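Let the washing wait

When I moved into the flats at Histness there was a sheet of paper pinned up in the shared laundry room. It said that washing must be taken out within 5 minutes of the machine stopping, and that anything left would be removed. It didn't say who would remove it or where it would go. I lived there for two years and I never found out.

I have been thinking about that notice because my present building is about to get one. Ritva Pesonen, who looks after the residents' newsletter, asked for views, and mine came out too long for her page, so I am putting it here.

I am against it. We have two machines between 14 flats. That sounds tight, but most people wash once a week and the room is free for long stretches of the day. The trouble comes in the early evening, when everyone gets home and has the same idea. A rule about minutes does nothing for that. It only tells the person waiting that they are in the right, and people who have been told they are in the right are harder to live with.

The other proposal is a booking system. The quote from Clirkik was £1,675 for a screen on the wall and a year of support. I would rather spend the money on a third machine, or on fixing the light on the stairs. A paper list and a pencil on a string would do the same job as the screen, and if the pencil goes missing somebody can bring another one down.

Bianka Illés on the second floor disagrees with me and has said so in the lift. She works shifts, and if she comes down and finds both machines full of somebody's finished wash, she may not get another chance for days. I take that seriously. My answer is that she should be able to lift the things out, put them on top and get on with it, and the owner shouldn't mind. Plenty of people do mind. They don't like the thought of a neighbour handling their clothes. I think that is something we could get over.

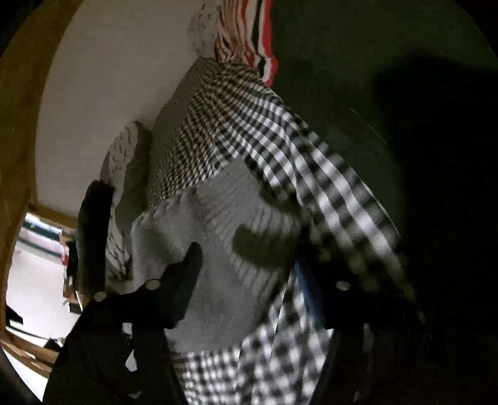
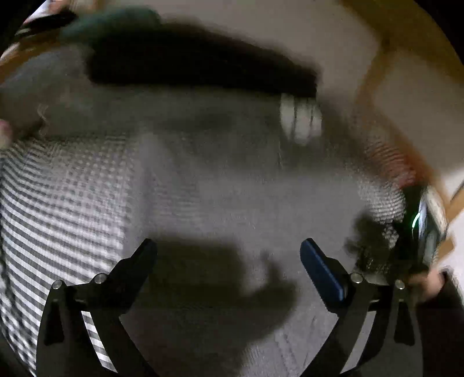 A wet shirt is a wet shirt. My grandmother's street had one drying green for all the houses, and whoever was nearest when the rain started took everything in. You got your things back in a pile, folded badly, with a sock that belonged to next door. I don't claim they were all friends. Some of them hadn't spoken in years, and they still took each other's sheets in.

The vote was meant to be in June and was put off. If it comes round again I will vote no to the notice and no to the screen, and I'll bring the pencil.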